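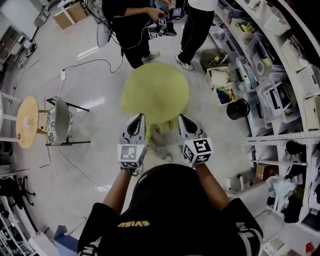
About us

Hi, I'm Dariusz Tokarz, and I started Majimbun because I was fed up with writing the same bit of code for every gripper I met. I'd spent years at Allwood doing motion planning for warehouse arms (lovely people, dreadful coffee) and every new job began with the same month of plumbing. So I left, rented a unit above a tile shop in Dralgate and began again with a blank folder.

We make software that turns hand demonstrations into something a robot can follow. Somebody does a job with a pair of hand-held grippers, picking up a cloth off the floor, say, and our tool Motby works out where each gripper was the whole time from the square black-and-white markers on its cube. It lines that up with the video, flags the bits where a marker went out of sight, and hands you a tidy path to train on. That's the short version – the long version involves a lot of shouting at clocks that won't agree with each other!

Cloth is my favourite thing to work on. A box stays a box, but a cloth is a new shape every time you let go of it, and our perception code has had to get much cleverer as a result. We can now get through up to 200 demonstrations in a day, and Motby checks each one before anyone goes home, so we hear about a bad calibration by teatime and can do the take again.

We're still small and we all take turns on the grippers, me included, even though my folding is terrible. If you've got a fiddly job you'd like a robot to learn, or you just want to argue about timestamps, drop us a line. Come and visit too, but ring first as the downstairs bell is broken.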